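Gripper kit evaluation, Gindiver hand-held pair
Notebook entry, October

Second session with the Gindiver kit and I am already happier than I was with the Patala set we had on loan in spring. Writing this up while it's fresh, for me and for whoever takes the next turn.

What we have: two hand-held grippers, each with its own camera and marker block, black ribbed pads, the charger, a spare set of pads in a bag, and the Timen software on a 30-day key. The rental is 200 a week, or 800 if we keep it for the whole evaluation, with the first two weeks of support thrown in. I asked for the long one. We will use it.

Setup
9:40. Pairing took one try on each unit, which never happened with Patala! Timen finds both grippers as soon as they are switched on and asks which is left and which is right. You squeeze the one it names and you're done. The manual still shows the old order of menus (Calibrate is under Session now, not under Device), so ignore page 2 and go by the screen.

Calibration wants you to sweep the marker block slowly in front of the other gripper's camera. I rushed it the first time and got a poor score. Second time, slower, with a few tilts thrown in at the end, and it came back with 83. The manual says anything over 75 is fine to record with. I'd like to see what it does on a gray afternoon, so I'm leaving that open.

Working in the room
We used the tall white cabinet with the desk bay, the one under the upper level. It's a nice test because there is so much going on in a small space: a door with a knob, a shelf with upright things on it, a plant pot in the lower cubby and a keyboard on the desk surface. Thin, round, flat and awkward all within arm's reach. The wide lens takes in a huge amount. From a working position you get the cabinet, the railing upstairs and the other person's gripper all in the same view, so Timen has plenty of fixed edges to hold on to.

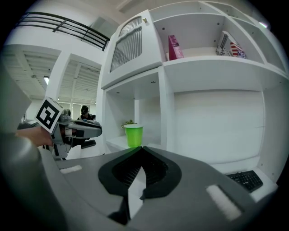

Pads and grip
The ribbing is the best part of this kit. Book spines sit in it without sliding, and I could tilt a paperback well past level before it moved. The trigger has a long, even pull, so you can close on something soft and stop where you want. I tried it on a sponge, a roll of tape and a marker pen and would have gone on all morning.

Small round knobs are harder. You have to come at them square or the pads push off to one side. Practice helps. Simon, our own bench gripper, has the same trouble with its flat pads, and worse.

Weight is fine for the first half hour. After that I felt it in the wrist, mostly on reaches above shoulder height. Short runs with a break are the way to go, and swap sides if you can.

Timen
Playback is lovely. Both views run side by side on one timeline, and you can drop a note anywhere by hitting N. Trimming is quick. Export is slow and gives you no progress bar, just a spinning wheel, so start it before lunch.

One crash, when I pulled the cable during a save. The session was there when I reopened it, notes and all. Good sign.

To do
- Ask Gindiver if the spare pads come in a softer grade.
- Same cabinet, late afternoon, lamps on. Write down the calibration score.
- Try the keyboard: single key presses with the pads closed.
- Find out what the Timen key costs after the 30 days. The price sheet only covers the hardware.
- Charge both units overnight. Left one was getting low by noon.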